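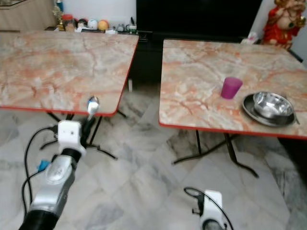 Folding tables for a shared dining area: care of marble-patterned tops and the gap between two tables

Our residents' association furnishes a common room in which meals are served to members and their guests. The room is equipped with square folding tables on crossed metal legs, purchased in May from a local supplier under the name Muriithi. Two of them are normally placed side by side, as a single table does not seat a family. The tops have a pink-and-white marble pattern with a thin red edge trim, and the place settings are simple: a steel plate, a steel bowl, a plastic cup and a spoon. Two matters require advice. First, a narrow gap remains between the tables when they stand next to each other, and spoons have been lost through it during meals. Second, the association has received conflicting instructions on cleaning the patterned surface. One member recommends diluted vinegar, and another states that vinegar will dull the finish. The floor is tiled in a marble pattern and is mopped daily. Guidance on both matters would be appreciated, together with any recommendation on the placing of metal plates directly on the tops.

Mwanaisha Kirui
Posted 21 Jun 2026

Wafula Kioko

The two matters are best treated separately.

With regard to the gap, please examine the feet before purchasing anything. On tables with crossed legs, the feet may extend as far as the edge of the top, or slightly beyond it, when the legs are fully opened. Two such tables will then meet at the feet before they meet at the tops, and no amount of pushing will close the space. The usual remedy is to turn one table by a quarter so that the feet of one fall between the feet of the other. This should be done with the tables cleared. Once they are in position, check that each table is locked open and does not rock.

If the gap remains after turning, a strip of folded cotton cloth or a table runner laid across both tops will prevent cutlery from falling through. It should not be relied upon to support a cup or a bowl. Clamps and adhesive tape are not recommended. Tape in particular tends to lift edge trim when it is removed, and trim that has lifted once rarely lies flat again.

With regard to cleaning, the answer depends on what the top is made of, and a marble pattern does not establish this. Natural marble must never be cleaned with vinegar, lemon juice or any other acid. A printed or coated top is generally more tolerant, although repeated use of vinegar may affect the gloss. The following routine is safe for most surfaces of this type:

Remove crumbs with a dry cloth.
Wipe with a soft cloth, lukewarm water and a small quantity of dish soap.
Wipe again with clean water.
Dry at once, including along the edge trim, where water collects.

Scouring pads, powder cleansers and bleach should be kept away from the tops altogether. If the supplier's leaflet is still available, its instructions take precedence over this reply.

Steel plates may be placed directly on the surface when they hold food at serving temperature. Pots taken from the stove require a mat. Plates should be lifted when they are moved – sliding a steel rim across a glossy top leaves fine gray marks, some of which are scratches and will not wash out.

Kibet Mussa

Our institution uses vinegar on all tables and has not experienced difficulty. The tables are white and were purchased from Kilteck for 820 each. A rubber mat between the tables may also be considered.

Aoife Cronin

I am in agreement with the greater part of the first reply and wish to add two observations from the management of a school dining room, where 37 tables are folded and stored each afternoon.

The first concerns the arrangement of settings. Where two tables are joined, each setting should be placed wholly on one table, toward its middle, with the spoon inside the bowl or on the far side of the plate from the join. After this rule was introduced, our losses of cutlery ceased to be a matter for discussion. It costs nothing and may be tried before the tables are turned.

The second concerns the feet. Missing or worn foot caps will mark a tiled floor, and metal feet standing in mop water will rust and leave brown rings on the tile. The caps should be inspected every 3 months. Where the floor is mopped daily, the tables should be folded and moved first, and returned only when the floor is dry.

I would advise against the vinegar recommended in the preceding reply until the material of the tops has been confirmed in writing by the supplier.

Mwanaisha Kirui

The replies are acknowledged with thanks. The tables will be turned as described, and the supplier has been asked to confirm the material. The use of vinegar has been suspended until an answer is received.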